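Willon schools to offer free fruit at morning break

May 2022

Children at primary schools in Willon will be offered a free piece of fruit at morning break when the new term starts, the town council has decided.

The program will cover 711 children and run for one school year. Bananas, apples and pears will come from Tamayo, a wholesaler on Killgate Road that already supplies the school kitchens.

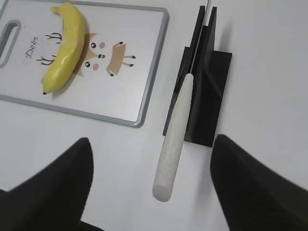 A banana on a cutting board with a deer design.

A trial at 2 schools this spring reached 154 children. Teachers reported that most of the fruit was eaten and that bananas went first. Parents of 103 children returned a survey, and a large majority wanted the offer to continue.

"Some of our kids leave home very early and lunch is a long way off," said Flor Urrego, principal of Drirell School, which took part in the trial. 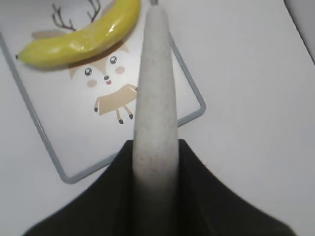 Council member Hollis Baptiste voted for the plan but asked for a report on cost and food waste halfway through the year. Peels and cores will go to the town compost site.

Schools will write to families in July with details. Parents of children with food allergies should contact the school office before the term begins.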